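Waddale Residence Handbook
Section 6: Clearing the Bed and Folding Garments

6.1 Purpose of this section

This section sets out the standard method for clearing a made bed, using it as a folding surface, and returning the room to order. It applies to all furnished bedrooms at Waddale, including those fitted with the Vultus upholstered headboard. Residents who use the folding table in the laundry room should refer to Section 4 instead.

The method assumes a fitted or flat sheet with the comforter and pillows already removed. Garments must be clean and fully dry before they are placed on the bed.

6.2 Clearing the surface

1. Remove pillows, blankets, and the comforter. Place them on a chair or a clean shelf. Do not place bedding on the floor.

2. Disconnect any telephone, charger, or power bank before moving it. Take hold of the plug, not the cable.

3. Remove game controllers, remote controls, eyeglasses, and other small articles. Check the gap between the mattress and the headboard, where such articles are most often lost.

4. Gather all garments to one side of the bed. Keep them clear of cables at all times.

5. Smooth the sheet from the headboard toward the foot. Light creases are acceptable for folding purposes. 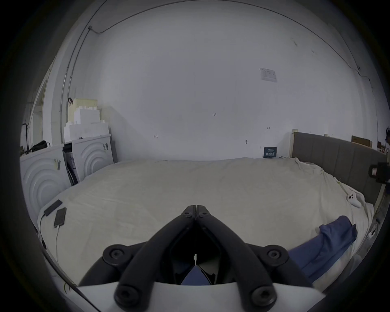
Figure 28. Bed before clearing. Phone and power bank at left, game controller near the headboard, blue garment at right.

CAUTION: Do not leave a telephone or power bank charging under clothing or bedding. Covered batteries may overheat. Charge these devices on a hard, open surface whenever the bed is in use.

CAUTION: Do not pull the sheet while electrical articles are still resting on it. A cable hanging over the side of the mattress may catch and bring the device down with it.

Note: Channel-stitched upholstery collects lint. Brush each channel from top to bottom with the soft brush supplied in the room kit. Do not apply water directly to the fabric.

6.3 Folding a shirt into a strip

The strip fold is recommended for the Flumia drawer insert, which holds garments on edge. It is suitable for T-shirts and light long-sleeved shirts. Heavy sweaters should be folded flat and stored on the shelf.

1. Lay the shirt face down across the bed, with the collar to one side and the hem to the other. Fasten any buttons first.

2. Fold the near side of the shirt toward the center line. Lay the sleeve back along the body so that it does not extend past the fold.

3. Repeat with the far side. The two folded edges should meet or slightly overlap.

4. Smooth the fabric with the flat of the hand, working from the collar to the hem.

5. Fold the shirt once more along its length to form a narrow strip.

6. Hold the strip at both ends and draw it gently straight. Lower it to the sheet without letting the middle drop first.

7. Inspect both ends before proceeding to 6.4.

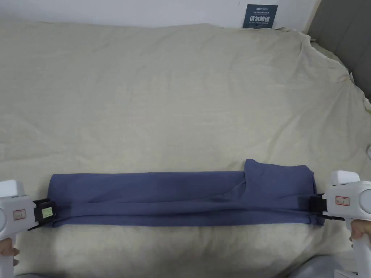 A strip fold should be judged by its outline. The long edges should run parallel, and both ends should be square. Light wrinkles along the length will not affect storage and need not be pressed out. A step in the outline, such as the squarish flap standing above the rest of the fold at the right end of the blue-gray garment, should be corrected at this stage — once the strip has been rolled or folded again, the extra fabric forms a lump that prevents the garment from standing upright. Open the last fold, tuck the flap inside, and close the fold again.

Note: Printed notices placed at the head of the bed must remain where they are during folding. If a notice falls, return it to its original position.

6.4 Finishing and storage

1. Fold the strip in half, end to end, and then in half again.

2. Place the garment in the drawer insert with the rounded fold facing up.

3. Do not force additional garments into a full insert. Additional inserts may be requested from the Khoury Street office, quoting part number 169.

4. Shake out the sheet, smooth it, and replace the bedding in the order given in Section 5.

5. Return telephones, chargers, and controllers to the bedside shelf.

Questions concerning this section should be directed to Essam Ait Brahim, Residence Services, extension 41. Room kits are inspected and restocked each October.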